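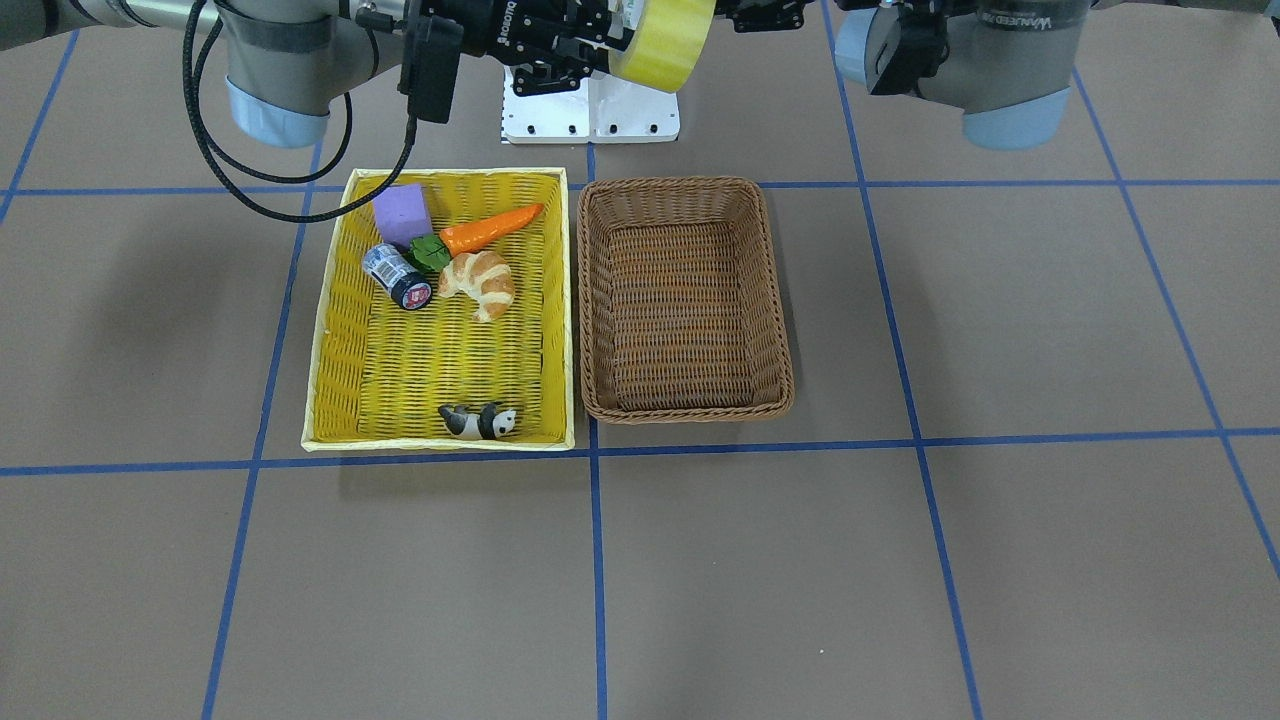

Yellow one in use, brown one still empty

tapegrid_mom: OK basket people, I need opinions. I covered the play table in brown paper and ran blue tape across it so every bin gets its own spot, and now I can't decide which basket stays for the pretend food. Yellow one has the carrot, the croissant, the purple foam cube and the little panda in it right now. The brown wicker is prettier but I'm scared of snags!! Both came from the Posthorpe outlet, 9 bucks for the yellow and 10 for the wicker.

whiteley_attic: Yellow, no contest. You can rinse it in the tub. I had a wicker one for the blocks and it shed little bits into everything.

tapegrid_mom: See, I was leaning wicker. I've been swapping stuff back and forth all morning and I like the look of it way more (plus that thick rim is nice to grab).

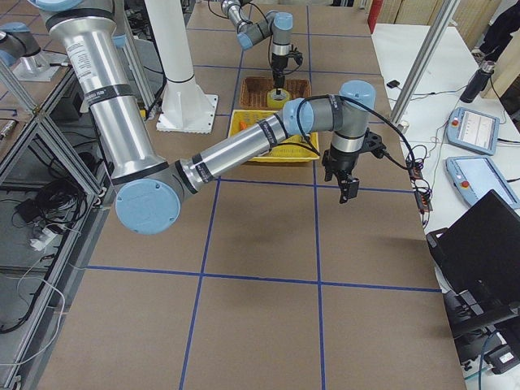 bin_there77 disagrees with whiteley and says hers has lasted 3 years with two kids, you just have to vacuum it out once in a while. She'd put the soft stuff in wicker and anything sticky in plastic.

whiteley_attic: 3 years?? Mine didn't make it to December. Maybe I got a dud.

tapegrid_mom: Ok splitting them up, I can live with that. Next problem, the tape. I still have the big yellow-green roll of packing tape out too, would that hold the paper edges down better than the blue? 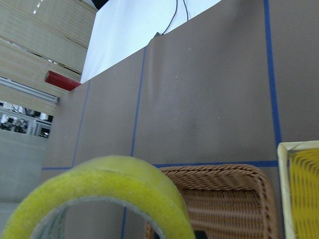
Topic: Tape & Labels

bin_there77: Don't! Packing tape rips the paper when you change it. Stick with blue.

whiteley_attic: Finally something we agree on.

Recent threads
Vestov drawer dividers, worth it?
Wadomau shelf keeps tipping
Toy rotation master thread (297 replies)
Best paper for covering a kids' table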